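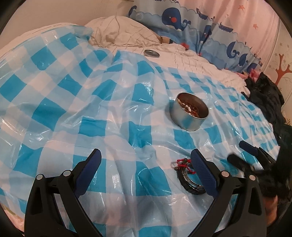
Figure 1. Checked plastic sheet over the bed, with the white bedding and pillow behind it.

Covering and Uncovering a Child's Bed: Protecting Bedding During Room Work

Elin Nicholas
Interior Maintenance, Unit 4 project report

1. Background

The task for this unit was to choose one piece of furniture that normally stays in the room while other work goes on, and to find a cover for it that one person can put on and take off. I chose a bed in a child's bedroom. Beds are hard to move through a doorway without taking them apart, and the bedding collects dust very quickly if anything is sanded, drilled or swept nearby.

The room has a pale pink wall with starfish decals and a brown tree, and there is an ocean print with whales and little boats behind the bed. I mention this because the wall and the print were not to be touched or taped. Any cover had to stay in place by its own weight or by being tucked in. That ruled out the usual method in our workshop notes, where a drop sheet is fixed to the wall above the furniture with painter's tape.

2. Materials

I compared three covers.

Cover A was a cotton drop sheet from the workshop store. It had been washed many times and was soft and heavy.

Cover B was a thin clear painter's film sold under the name Sidar. It comes folded very small and is meant to be thrown out after one job.

Cover C was a transparent plastic sheet with a blue and white checkered pattern, the kind sold off the roll for tables. I bought it from Kobori, a homewares shop near campus. It is the cover shown in Figure 1.

The budget for the unit was small, so I did not look at fitted zip covers. Vemum makes one for single beds but it has to go on over a bare mattress, which means stripping the bed first.

3. Method

Each cover was put on and taken off by one person, starting at the foot of the bed and working up to the pillow. The bed was left made up in an ordinary way and not straightened beforehand, as I wanted the result to apply to a bed somebody had slept in.

I did 14 trials altogether, spread over two weeks in April. For each trial I wrote down the time to cover the bed, the time to uncover and fold, and whether the cover had slid by the end of an hour. A tablespoon of cornstarch was sifted over the middle of each cover in the last trial to stand in for plaster dust. I then took the cover off and checked the bedding by running a dark cloth over it.

The times were taken with my phone, so they are only good to a second or so.

4. Results

Cover A was the quickest to put on and stayed where it was put. In the cornstarch trial a fine layer came through the weave and showed on the cloth. Shaking it out afterwards put a good deal of powder back into the air, even with the window open.

Cover B kept all the powder off but was the slowest of the three. It clung to itself when unfolded and lifted whenever the door was opened. The longest single trial was with this cover, at 186 seconds from picking it up to having it flat enough to leave. It tore at one corner in the second trial and I used a fresh piece after that.

Cover C kept all the powder off and could be wiped down with a damp cloth while still on the bed. It is stiffer than the film and does not sit flat. It crinkles and stands up in a mound where there is something soft underneath, and powder gathered in the low parts between the folds. This turned out to be useful, as the powder stayed put while I wiped. The sheet slid in two of its trials, both times toward the foot of the bed.

The check pattern helped more than I expected. With the film it was hard to see where the edge was against white bedding. With the checks I could tell at a glance which parts were covered and which were not, and I could fold along the lines.

5. Problems

The main problem with Cover C was the pillow end. If the sheet was pulled up far enough to cover the pillow, it pushed against the ocean print behind the bed. If it was left short, the pillow and the top of the bedding were exposed. For the later trials I took the pillow away and put it in the wardrobe, which added about 14 seconds and solved it.

The second problem was noise. Kiva, my lab partner, pointed out that the plastic crackles loudly and would be annoying in a house where someone is asleep in the next room. I did not measure this.

A plastic sheet should also never be left on a bed that a child could climb into. In a real job it would have to come off and be put out of reach before the worker left the room, even for a short break. I have added this to the procedure as its own step.

6. Procedure

Take the pillow off and store it in a closed cupboard.
Fold back any bedding that hangs to the floor.
Lay the sheet across the foot of the bed and unroll toward the head.
Stop short of the wall and anything attached to it.
Tuck the sheet under the mattress at the foot.
Wipe before removing, folding the edges in toward the centre.
Remove the sheet and store it out of reach before leaving the room.

7. Recommendation

I would use Cover C for dusty work and Cover A for short jobs such as changing a light fitting. Cover B is suited to furniture with a flat top. A wider piece of the checkered plastic would leave more to tuck in at the foot and should be tried by the next group, along with a lighter grade if the shop has one.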